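Doors open at ten at the Imeck workshop in Staltthorpe, and by five past there was already a queue for the tea urn and a longer one for the robots. I had meant to stay an hour. I left when they switched the lights off.

Imeck holds its open day every July, and this year 2395 people put their names down for it, which is a lot for a town with one railway platform. Much of the ground floor had been given over to packing machines, and they are good fun to watch (the one that folds cartons got a round of applause). But I had come for the back room, where Noboru Sugiyama and Sadao Katayama were showing how you teach a machine to pick things up by doing it yourself, with a gripper in your own hand.

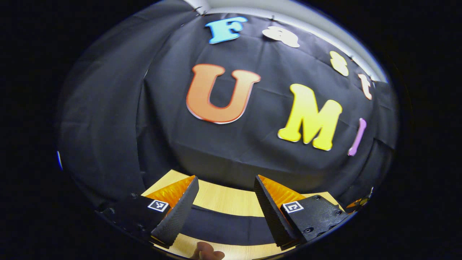 Sugiyama runs the teaching sessions and he is a joy to listen to, quick and funny and very patient with ten-year-olds. The idea is that you hold the tool, you do the job, and the camera on it keeps a record of what the fingers were up to. Do that enough times and an arm can learn from it. The view is stretched wide, so even the big orange U on the black cloth seems to lean over you, and the square black-and-white markers on the two fingers stay in sight while you work. I got the hang of the grip quickly. Setting a cup down gently took me far longer!

Katayama looks after the recordings. He had 2941 of them on the shelf before the doors opened and was hoping for another 100 by closing time – the visitors' efforts all went in, wobbles included. "We want the clumsy ones too," he told me, and looked pleased with mine.

After lunch they ran the arm itself, a slim grey thing called Plerkska, on a tray of cups. It missed the first, thought about it, and went back. The cheer could be heard in the car park. A coach party from Nic Aodha stayed for all 4 runs and asked better questions than I did, mostly about handles.

Bookings for the smaller Monday sessions are taken at the front desk, and children are welcome with an adult.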